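Dikine Partyverleih
Aufbauanleitung Ballonbogen-Set Melport
Abschnitt 2: Gestell, Girlande, Feinschliff

Willkommen zurück! Wenn du Abschnitt 1 (Auspacken und Teile prüfen) schon hinter dir hast, geht es jetzt ans Eingemachte. Ich habe den Bogen inzwischen für Taufen, Einschulungen und den runden Geburtstag meiner Schwiegermutter aufgebaut und schreibe dir auf, wie ich es mache.
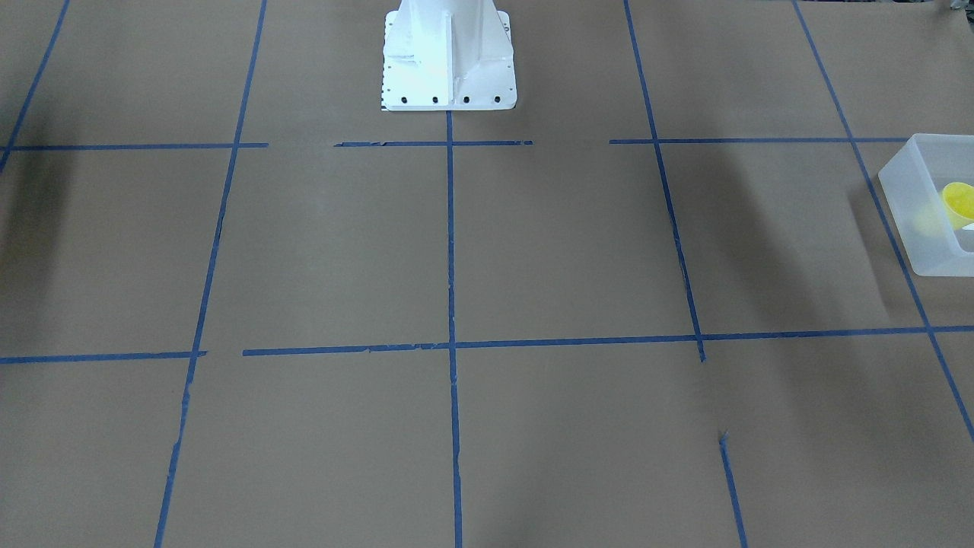
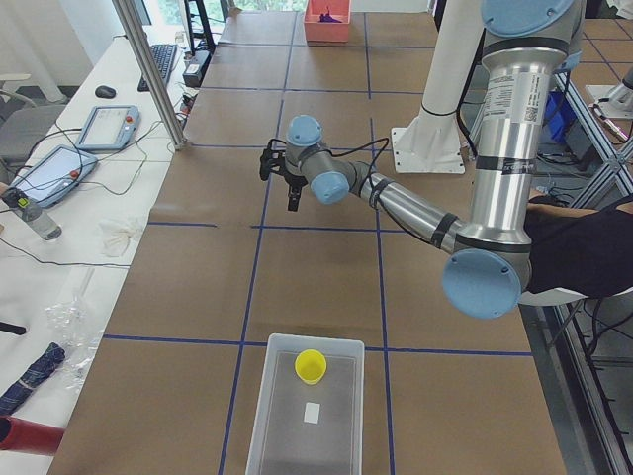
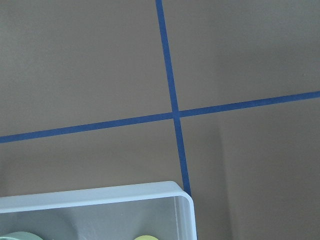 Blaues Klebeband auf braunem Untergrund.

Was du brauchst: die zwei Standfüße, 17 Steckstangen, die Rolle mit dem gelochten Ballonband, die elektrische Pumpe, Klebepunkte und den Beutel mit den Ballons. In der Tüte sind 142 Stück in vier Größen. Eine Trittleiter und eine Schere musst du selbst mitbringen.

2.1 Das Gestell

1. Such dir zuerst den Platz aus. Die Füße stehen später 162 cm auseinander, gemessen von Mitte zu Mitte. Lass nach hinten eine Armlänge Luft, sonst quetschst du dir nachher die Ballons an der Wand platt.

2. Steck die geraden Stangen zusammen, immer das dünne Ende ins dicke. Es soll deutlich klicken. Wenn es nicht klickt, dreh die Stange ein bisschen und drück noch mal.

3. Jetzt kommen die gebogenen Stangen für oben dran (die mit dem grauen Punkt). Das geht zu zweit viel netter, einer hält, einer steckt.

4. Bogen aufrichten und in die Standfüße setzen.

5. Füße mit Wasser füllen, Deckel fest zudrehen und einmal mit einem trockenen Tuch drumherum wischen. Auf Parkett lege ich ein altes Handtuch drunter.

Achtung: Ohne gefüllte Füße bitte nichts an den Bogen hängen, auch nicht »nur mal kurz zum Gucken«. Im Garten kommen zusätzlich die Heringe durch die Laschen.

2.2 Die Ballons

6. Pumpe anschließen, Ballon überstülpen, kurz drücken. Die großen fülle ich nie ganz, sie sollen rund aussehen und noch keine Birnenform haben. Wer es ganz gleichmäßig mag, nimmt die Pappschablone aus dem Deckel der Kiste. Ich mag es lieber ein bisschen kunterbunt!

7. Immer zwei gleich große Ballons miteinander verknoten. Nach zwanzig Knoten tun die Finger weh, da hilft das kleine Knotenwerkzeug aus dem Seitenfach. Ich habe es beim ersten Mal für einen abgebrochenen Clip gehalten und weggeräumt, also schau lieber zweimal hin.

8. Zwei Paare über Kreuz verdrehen, fertig ist ein Viererbündel. Die Bündel ziehst du durch die Löcher im Band, eins nach dem anderen, und wechselst dabei die Farben.

Hinweis: Pumpe nach zehn Minuten Dauerbetrieb ausschalten und abkühlen lassen. Gute Gelegenheit für einen Kaffee.

Achtung: Geplatzte Ballons und Reste sofort aufsammeln. Kleine Kinder stecken sich die Fetzen in den Mund, und das kann richtig gefährlich werden. Auch unaufgeblasene Ballons gehören außer Reichweite.

2.3 Girlande anhängen

9. Fang oben in der Mitte an und arbeite dich nach beiden Seiten hinunter. Alle zwei Handbreit ein Kabelbinder, locker genug, dass du das Band noch verschieben kannst.

10. Geh ein paar Schritte zurück und schau dir das Ganze von dort an, wo die Gäste reinkommen. Lücken füllst du mit den kleinen Ballons und einem Klebepunkt.

11. Wenn alles sitzt, Kabelbinder nachziehen und die Enden abschneiden. Die Schere dabei bitte vom Ballon weghalten (ja, ich spreche aus Erfahrung).

12. Eukalyptus, Schleifen oder das Namensschild kommen ganz zum Schluss dran. Für das Schild »Flostodberg« gibt es zwei eigene Haken, die hängst du in die oberste Querstange ein.

Wann aufbauen? Drinnen gern am Vorabend. Draußen erst am Morgen der Feier, am besten im Schatten. Bei unserer Gartentaufe im Mai stand der Bogen in der prallen Sonne, und zum Kuchen hat es dann ordentlich geknallt.

Fehlt etwas oder klemmt eine Stange? Dann ruf Gregor Chisholm im Lager an, die Nummer klebt innen im Kistendeckel. Ersatzballons in den Isaksson-Farben (Salbei, Creme, Apricot) legt er dir auch einzeln zur Abholung bereit.

Weiter mit Abschnitt 3: Abbau und Rückgabe

Stand: 24. Juli 2026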